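November 22, 2022. Gossip desk notebook.

Ran the caption tagger over the red carpet backlog again, all 3,005 items. It still files every photo of a man in sunglasses under "Zarkine premiere", including two from a dog show. Lacey Wainwright reckons it has a favourite colour and the colour is tux.

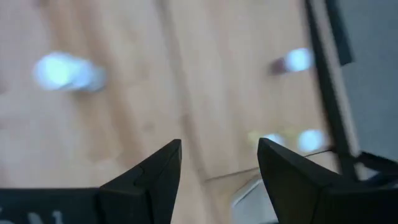

Retrained without the Tokov gym snaps. Mislabelled items down from 477 to 270. Brynjólfsdóttir is now tagged as her own stunt double, possibly a promotion. Try the Flirkalier interviews next, once I can stomach them.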